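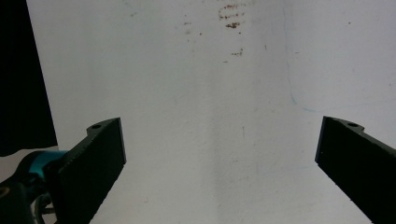 The Quiet Wall
By Guadalupe Esquivel

White paint fails by touch-up. A wall that was rolled evenly in June will show every later repair as a dull or shiny patch, even when the repair comes from the same can. The trade calls this flashing, and it is mostly a matter of film thickness and how much the surface drinks.

Fresh joint compound absorbs water faster than the old paint beside it. The binder is pulled into the compound, the pigment stays on top, and the dried spot reflects light at a different angle. A coat of primer over the patch evens out the suction. Two thin finish coats then do more than a single heavy one.

At the Endum apartments in Posidberg, the maintenance crew logged 566 wall repairs over one winter. Of these, 126 had to be redone. Most of the failures were on walls facing a window, where light rakes across the surface at a low angle — the worst possible test for a patch.

Tool choice matters too. A brush leaves ridges that a roller does not, so a brushed repair on a rolled wall stays visible at any sheen above flat. The Endum crew now uses a short-nap roller for anything wider than 3 inches and feathers the edge while it is wet.

Color drift is the remaining problem. Whites yellow at different rates, oil-based ones fastest, and a wall more than a few years old will seldom match its own formula. In that case the practical repair is corner to corner. Cut in the ceiling line first, keep a wet edge, and work away from the window.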